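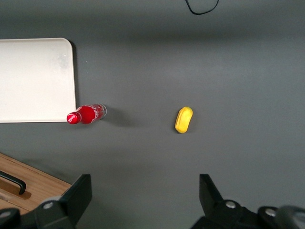

A white tray, a red bottle lying on its side and a small yellow piece on a gray tabletop.

Play food

By Gerrit Willems
22 July 2018

Play food is the general name for toy versions of things people eat and drink, together with the bottles, trays, plates and pans that go with them. It is one of the oldest kinds of pretend toy and still one of the most loved, found in homes, preschools, waiting rooms and toy libraries all over the world.

Materials

Early play food was made at home from whatever was around: bread dough, clay, wax, scraps of cloth stuffed with bran. Painted wood came next, and molded plastic took over in the second half of the twentieth century. Plastic allowed bright, even color and shapes that a carver would find hard to repeat, such as the crease on a bean or the dimples of a strawberry. Felt and knitted pieces have come back strongly, and some of the handmade ones are wonderful – a felt ravioli with a proper crimped edge is a real pleasure to hold.

Color and shape

Makers of play food work with very few clues. A small yellow oval may serve as a lemon, a potato or a mango depending on who is cooking, and children switch between these without any trouble. Strong single colors are usual: red for tomatoes and ketchup, yellow for cheese, corn and citrus, green for nearly everything else.

Bottles and trays

Bottles hold a special place in the pretend kitchen. They can be poured, shaken, squeezed and sold across a counter, so they get more use than most of the food. Red bottles are often played as ketchup, juice or hot sauce. Trays are just as useful. A plain white tray with a raised rim can be a serving tray, a baking sheet, a shop display or the place where everything goes at cleanup time.

Sets and collecting

Sets range from a handful of pieces to whole grocery stores. The Gilledau toy library keeps one of the better public collections, with 536 pieces of play food, 201 of them fruit and vegetables. Its oldest group is a box of 16 painted wooden fruits from the Zeman workshop in Bosirden, given by Gerrit Le Roux, who had played with them as a boy. The library puts on a small display each February, and the Zeman pears alone are worth the trip!

Care

Hard plastic pieces can be washed in warm soapy water and dried on a towel. Wood should only be wiped. Bottles that have been filled with water need to stand open until the inside is dry.

See also: Dollhouse kitchens; Toy shops; Woltis play stoves

Contact the editors | © 2018 Gilledau Toy Encyclopedia | Back to top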